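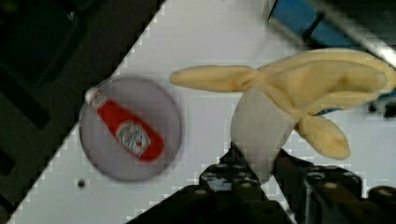 One of the Ritchie night shift wrote in to ask why the fingers get re-zeroed before the wrist camera and never after. Short answer, the camera check uses the finger tips as its reference. Tips off, camera off. Do it in the order below, every time, even if only one of them was touched.

Search this manual Enter keyword Go

SECTION 21 - GRIPPER AND WRIST CAMERA, SET-UP AND CARE

Rev. 9/2/19. Replaces the July sheet. Throw the July sheet out, the torque order in it was wrong.

Applies to the Plemville and Grovham cells. Irnance cell has the older wrist plate, see its own binder.

21.1 Before you start

Key switch to MANUAL. Take the key with you.
Air off if your cell has it. Bleed the line.
Arm to SERVICE pose (program 200). Wait for the lamp to go steady.

CAUTION: Gripper can still close in MANUAL if someone hits the pendant. Pendant on its hook, not in your other hand.

21.2 Fingers

1. Open jaws all the way from the pendant. Don't pry them.
2. Wipe both fingers. Dry cloth first, then a little alcohol. Lint collects at the bolts, get a pick in there.
3. Check each finger bolt with the short driver. Snug, then stop. If one turns more than a quarter, take it out, clean it, new threadlock, put it back.
4. Look at both finger tips from the side. Tips should meet flat. A gap at the top means a bent plate, swap the pair. Never just one.
5. Close jaws slow, no part in them. Press ZERO and hold until it beeps.
6. Open, close, open. Reading should come back to zero both times. If it dont, go back to step 3.

NOTE: New pads need a day to set before the cell goes back on AUTO. Mark the door tag.

21.3 Wrist camera

1. Lens wipe only. No shop rags, no alcohol on the lens.
2. Check the cable at the wrist. Needs slack with the last joint turned fully both ways. Tight cable is the usual cause of error 1072 (image lost).
3. Bring up live view. Both fingers should show along the bottom of the picture. One missing = camera has rotated in its clamp.
4. Loosen clamp screw half a turn, rotate by hand, retighten. Check live view again after tightening, it likes to creep.
5. Run CAM CHECK. Two passes. Write both scores on the door tag.

CAUTION: Do not run CAM CHECK with the door open. Arm moves at full speed between points.

21.4 Grip test, soft parts

Use a plush or foam part. Hard parts will pass with a bad zero and you wont find out until it drops something.

1. Clear the table. Lay the test part flat, inside the reach area.
2. Start GRIP TEST from the pendant, slow mode.
3. Watch the live view as the arm comes down. Part should sit above the gap between the fingers before the jaws close. Off to one side, stop and redo 21.3.

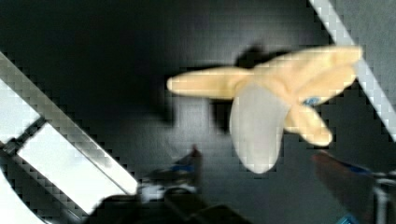

Fig. 21-2. Live view, toy banana in the open space above and between the fingers. Blur from motion.

4. Let it grip and lift. Hold at the top, count of ten. Part should not slide or turn.
5. Set down, release. Watch for peel flaps, tags or loose cloth hanging up on a finger bolt. If it hangs up, stop the arm, free it by hand, tape over the bolt head.
6. Repeat with the part turned the other way.

NOTE: Blur while the arm is moving is normal. Blur with the arm stopped is not. Clean the lens, then check the clamp.

21.5 Back to AUTO

Door shut. Key in, switch to AUTO. Reset the lamp. First cycles in slow mode, stay by the cell for them.

21.6 If it still fails

Jaws close but no grip signal: sensor plug behind the finger bracket, push it home.
Jaws chatter: zero is off, 21.2 from step 5.
Part slides out: pads glazed or dirty. Clean once, then replace.
Live view black: power at the wrist box, then the cable, then the camera itself.
1072 comes back after a new cable: pull the wrist box and send it to Grovham with the door tag attached. Spares for all of the above are on the parts list, section 22.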